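Careers > Funeral Services

Funeral Attendant, part time, Plesdale

Sutherland Funeral Home has been looking after Plesdale families for a good long while, and we'd love to welcome one more kind, steady person to help us do it. You would greet visitors, hand out programs, set up chairs and flowers, and drive the family car when asked. Expect 15 to 18 hours a week, with some evening visitations and most Saturdays. A clean driving record is a must, and a dark suit too, though we'll gladly help with the suit. Write to Isla Haldane, our office manager, and tell her a little about yourself.

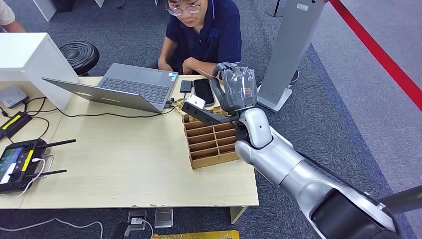
Do I need a funeral director's license? Attendants work without one, and we train every new hire for four weeks.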